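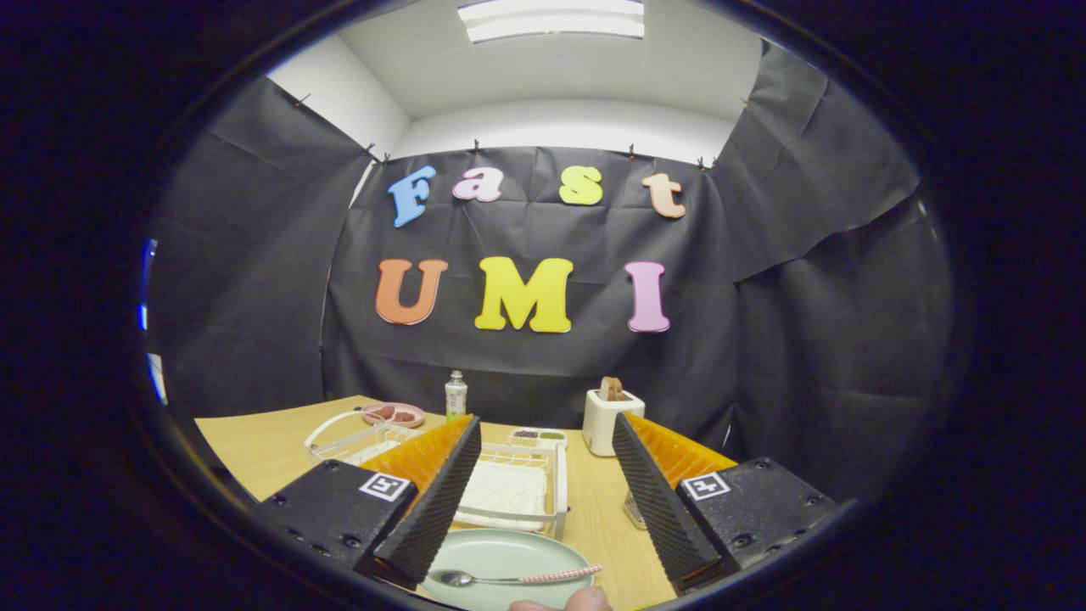

Grímsdóttir Early Learning Network - Member Discussion Boards
Board: Rooms, Displays and Materials
Topic: Proposed guidance on alphabet displays in preschool rooms

dultham_site_lead
Posted May 17, 2019

Colleagues,

The Dultham site has been asked to prepare draft guidance on alphabet displays for the network handbook. The present handbook contains one sentence on the subject, which states that letters should be "visible and attractive." Sites have read this in very different ways. The draft proposes the following:

1. Each preschool room should have one complete alphabet, in order, at the eye level of a seated child.
2. Upper and lower case should be shown together.
3. Loose letters, including foam and magnetic letters, should be kept as play material and should not serve as the room's main alphabet.
4. Displays should be reviewed every June, before rooms are reset for the new year.

Comments are invited from all sites. Please indicate whether you are writing for your site or in a personal capacity.

levow_prek
Writing for the Levow site. We support items 1, 2 and 4. We cannot support item 3 as written. Our rooms have used foam letters on the wall for several years, and the children take them down, handle them and put them back. A printed strip does not invite this. Separating the letters that are looked at from the letters that are touched seems to us a step backward.

room_26
Personal capacity. I agree with Levow on the value of handling, but a wall alphabet from which the children may remove letters is rarely a complete alphabet. Ours was missing the Q for most of the winter. A child who is looking for the first letter of her own name should be able to find it every time.

levow_prek
That is a matter of upkeep. Our staff check the wall at the end of each day.

room_26
With respect, not every room has a second adult available at the end of the day.

northside_literacy
I would ask the drafting site to reconsider item 2. Children of three and four meet lower case far more often in books, and pairing every letter doubles what is on the wall. Our practice is lower case only, with capitals on the name cards. I would also note that many foam sets are sold in capitals alone, so items 2 and 3 should be read together.

dultham_site_lead
Thank you. On item 2, the drafting group discussed a lower case display and did not reach agreement. Families often teach capitals first, and several sites felt that a child should see the letters already known from home beside the new ones. We will record the objection.

purchasing_desk
A point of information on cost. The network has an account with Kikex for printed strips, and sites may order from it without separate approval up to $200 per room. Foam letters are not covered by that account and must go through the ordinary supplies request.

levow_prek
Then the guidance should say so. Otherwise it will appear that item 3 was written to fit the account.

dultham_site_lead
It was not. The draft was complete before purchasing was consulted. We have no objection to adding a note.

hallway_b
Personal capacity. May I raise color? The draft does not mention it. In my room the letters come in mixed colors and some children have begun to name them that way, so that S is "the green one." When the set was replaced the colors changed and we lost some ground. I would favor a single dark color on a plain background for the main display, and any colors at all for the play letters.

northside_literacy
I have seen the same thing and would support that wording.

levow_prek
We have not seen it, and our families like the bright wall. We would accept "recommended" but not "required."

room_26
"Recommended" would be acceptable here also. Could the guidance also address how long a display stays up? An alphabet that hangs for 365 days becomes wallpaper. We move ours at midyear and the children notice it again - some of them ask whether it is new.

dultham_site_lead
Revised wording for item 3: "Each room should have one fixed alphabet that remains complete. Loose letters may be displayed in addition, and children should be free to handle them." A new item 5 will recommend a single color for the fixed alphabet. Item 2 stands for now, with the objection noted.

levow_prek
The Levow site can accept the revised item 3. We ask that the word "fixed" be explained, as ours is attached with hook and loop strips.

northside_literacy
We maintain our objection to item 2.

8 sites have viewed this topic. Replies remain open.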